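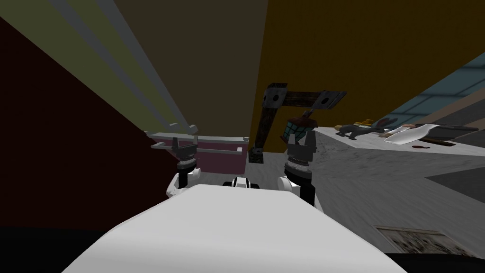
DRISINE, 03/03/2022

# How to Request a Change to a Shared Storage Unit

Tenants of the Vestatier building who hold a shared storage unit may ask to change its size, its location or the names on its agreement. The steps below apply to all units on the lower level and to those reached from the Chiu Street entrance. Units in the annex are handled separately by the annex office.

## Before you apply

Every person named on the current agreement must consent to the change in writing. A single letter signed by all parties is accepted, as are separate letters, provided each one gives the unit number and the date of signing. Consent given by telephone cannot be recorded.

Accounts must be paid up to the end of the current month. Tenants who pay by quarter should check their last statement, as a change made partway through a quarter will result in a revised bill. The fee for processing a change is $80 and is not refunded if the request is later withdrawn.

## Completing the form

1. Obtain Form 83 from the front office or from the rack beside the mailroom.
2. Enter the unit number exactly as it appears on the agreement, including any letter at the end.
3. In Part B, mark one type of change only. A tenant who wishes to move to a larger unit and also add a name must submit two forms. One fee covers both if they are handed in together.
4. In Part C, list any item weighing more than 200 pounds. Items of this kind may be moved only by way of the freight elevator, which must be reserved.
5. Sign and date the last page. Initials are not accepted in place of a signature.

Return the form with the letters of consent to the front office, Room 2915. Forms left in the rent box will be forwarded, but the date of receipt will be the day on which the office logs them.

## After the form is received

The office will reply by mail within ten business days. If the request is approved, the reply will include a new agreement and a moving period of two weeks, during which both the old and the new unit may be used.

Locks are supplied by Vollel and remain the property of the building. The old lock and both keys must be handed in before the moving period ends. A tenant's own lock may be added to the second hasp but may not replace the one supplied.

If no suitable unit is free, the request is placed on the waiting list in order of receipt. The list is reviewed each August, and tenants who wish to keep their place must confirm this when the office writes to them.

## Questions and appeals

A tenant whose request has been declined may ask for a review within 30 days of the reply. Requests for review should be addressed to Kwesi Abubakari, Tenant Services, and should include a copy of the original form.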